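4. Puesta en marcha de la plancha de vapor vertical Waaka

4.1 Antes del primer uso

1. Retire los plásticos de la base, del mástil y del cabezal.
2. Coloque la base en un suelo plano, a 50 cm como mínimo de cortinas y muebles.
3. Introduzca el mástil en la base hasta oír el clic y apriete la palomilla a mano.
4. Cuelgue el cabezal en el gancho superior. La manguera debe caer sin dobleces.

Nota: en los modelos Waaka con mástil de dos tramos, extienda primero el tramo inferior.

4.2 Llenado del depósito

1. Compruebe que el aparato está desenchufado.
2. Extraiga el depósito tirando del asa hacia arriba.
3. Llénelo con agua del grifo hasta la marca MAX. Si el agua de su zona es muy dura, mézclela con un 50 % de agua destilada.
4. Cierre el tapón y vuelva a encajar el depósito.

Precaución: no añada perfume, almidón ni suavizante. Los residuos obstruyen la válvula y la garantía no cubre esa avería.

4.3 Preparación de la prenda

Lea la etiqueta de composición. El algodón y el lino admiten el nivel 3; la viscosa y las mezclas, el nivel 2; para la seda use el nivel 1 con la funda de tela puesta. Vacíe los bolsillos y abroche el primer botón de las camisas antes de colgarlas.
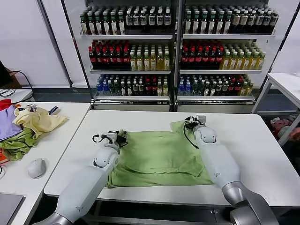 Las prendas de punto pueden ceder si se cuelgan con mucho vapor. Trátelas en horizontal, sobre una superficie resistente al calor, y déjelas reposar extendidas antes de doblarlas.

4.4 Vaporizado

1. Enchufe el aparato y pulse el interruptor de la base. El piloto parpadea durante el calentamiento.
2. Cuando el piloto quede fijo – unos segundos más si el agua está muy fría – seleccione el nivel.
3. Dirija el primer chorro hacia un lado, lejos de la prenda, durante 20 segundos.
4. Pase el cabezal de arriba abajo, sin apretar, tensando el tejido por el bajo con la otra mano.
5. Al terminar, apague, desenchufe y deje enfriar el aparato 30 minutos.

Advertencia: el vapor quema. No vaporice nunca ropa puesta y mantenga la mano libre fuera del chorro.

4.5 Si el vapor sale a golpes

Levante el cabezal hasta estirar la manguera para que el agua condensada vuelva a la base. Si continúa, haga una descalcificación (apartado 6). El recambio de la junta del depósito lleva la referencia 896 y se pide al servicio técnico de Grisness.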